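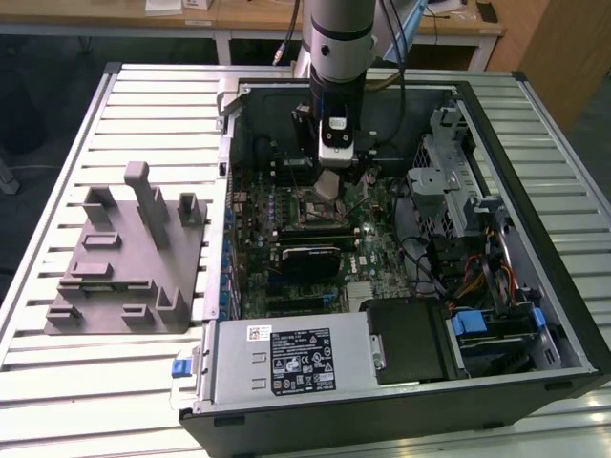

An open Dell desktop on the bench, with the memory slots on both sides of the processor socket.

Last October our office in Brumport replaced 239 desktop computers. The offer from the supplier, Vovirham, had one line for new machines and one line for "disposal of old units." I want to write against this second line.

I have opened many of these computers. The cover comes away, you put the case on its side, and most of what you need is in front of you: the board, the slots, the heatsink. A person with little training can change the memory in two minutes. I learned it from a printed sheet, in a language that is not mine.

Still, we treat the desktop as one closed thing. When it is slow, we say it is old, and when it is old, it goes on the pallet. Nearly 800 kilos left our building this way, and I do not believe that all of it was useless.

The repair shop Ritine, on the other side of the river, asks a small fee to test a used machine and add memory. Their list of waiting families is long. I understand the argument of the managers - time costs money, and a guarantee lets you sleep well. But a school does not need the fastest processor for writing letters and reading the news.

My proposal is modest. Before any office signs for disposal, let somebody take off the covers and look. Keep the good parts in labeled boxes. Offer the complete machines first to the schools in Retamal, with the disks erased, and send to recycling only what remains after that.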